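Thursday, evening

Today was again the day of pillows. Sharon Mabula from Flasell wants the machine to tidy a sofa alone before December. I said that I would be happy if it learns one pillow. A child of three does this without thinking, and we already have more than 3000 tries in our files.
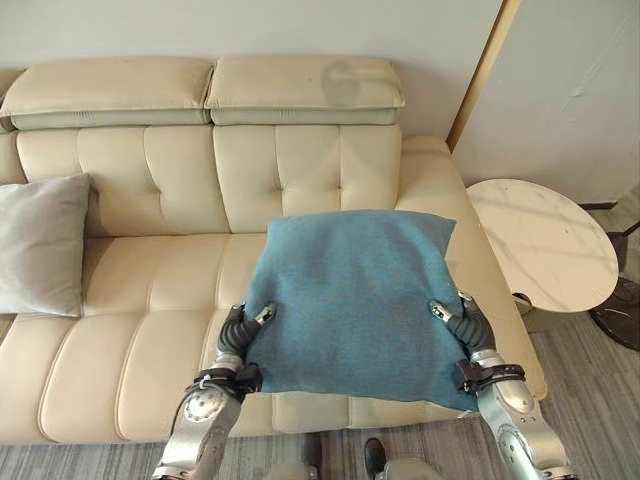
What I find difficult to teach is the word "nice". To hold a pillow by two corners is one thing. To know that it should lean a little, and that the blue one goes well beside the gray one, is another. I wrote 13 rules for this and in the afternoon I crossed out 11.

Jozefína asked me at dinner if she can stop cleaning soon. I told her: maybe in 20 years. She did not laugh. Tomorrow I must call Wanyama about the invoice.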